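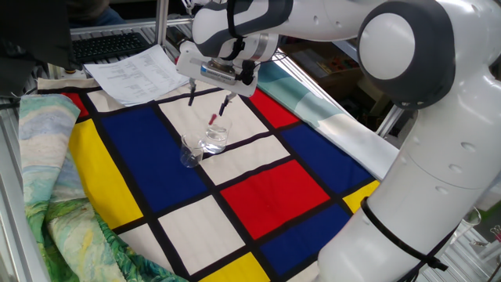
Sakholm Water Users Association
Minutes of the July Operations Meeting

Called to order at 10 a.m. in the pump house office. Úna Tully in the chair. Ida Eichhorn took the minutes. Minutes of the June meeting were approved with one correction: under item 2, "gate valve" should read "check valve."

1. Zurkberg Road main

The contractor has delivered 3000 feet of ductile iron pipe to the yard. Trenching is complete from the reservoir gate to the culvert. The section past the culvert is on hold until the county returns the marked-up crossing permit. Tully will call the county office again and report by email. The old main stays in service until the new line has been pressure tested and disinfected.

There are 185 service connections to transfer. Each household will get a door tag two days before its shutoff. Two members asked for evening shutoffs. The chair said the crew's contract covers daytime work only and that no change is proposed. 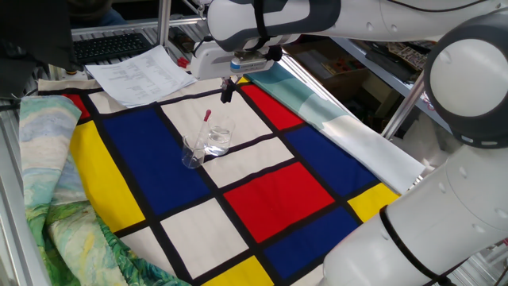
Robot arm above the worktable.

2. Meter reading

Of 1396 meters on the system, all but 10 were read in the last cycle. Six of the unread meters are under parked vehicles or stored lumber on Tian Lane, and letters have gone to the owners. The other four have fogged registers and will be replaced from stock. Estimated bills were issued for all ten and will be corrected at the next reading.

A member questioned the estimate on her account, which was based on the same period last year, when the house was rented out. Agreed to use the prior three-month average in her case. Motion to write this into the billing rules was tabled.

3. Wornuvow spring box

The lid gasket has been replaced. Overflow screen is corroded on the downhill side and a stainless replacement is on order. Access track is passable by truck as far as the second gate. Beyond it, tools have to be carried in. 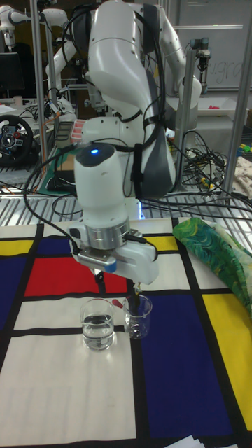 Two small glass beakers on a grid-patterned cloth.

4. Sampling and clarity checks

Routine bacteria samples for the quarter came back absent at all stations. Chlorine residual at the end of the Tian Lane line was low on two readings, and the line will be flushed weekly through September.
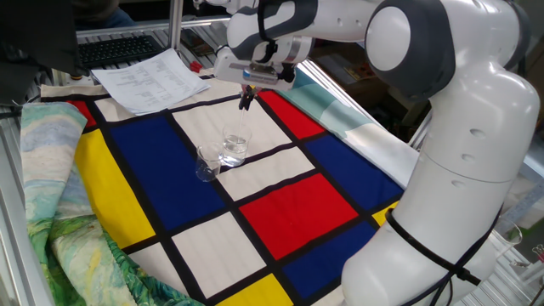 Clarity checks at the hydrants have been recorded inconsistently. Some sheets say "clear" with no fill level noted, and others were done in a full jar held up to the sky. Eichhorn proposed a clear glass beaker, filled halfway, as the taller of the two in the photograph is, and set down on a white surface before it is looked at. The sheet will get a box for fill level and a box for background. Carried without objection. Bacteria samples continue in the lab's sealed bottles.

5. Other business

The hydrant wrench missing from the yard has been returned. The key list for the chlorine shed needs updating; anyone holding a key should give its number to Eichhorn.

Action items
Tully: county permit, door tag text
Eichhorn: revised check sheet, key list, flushing schedule

Adjourned at 11:40 a.m.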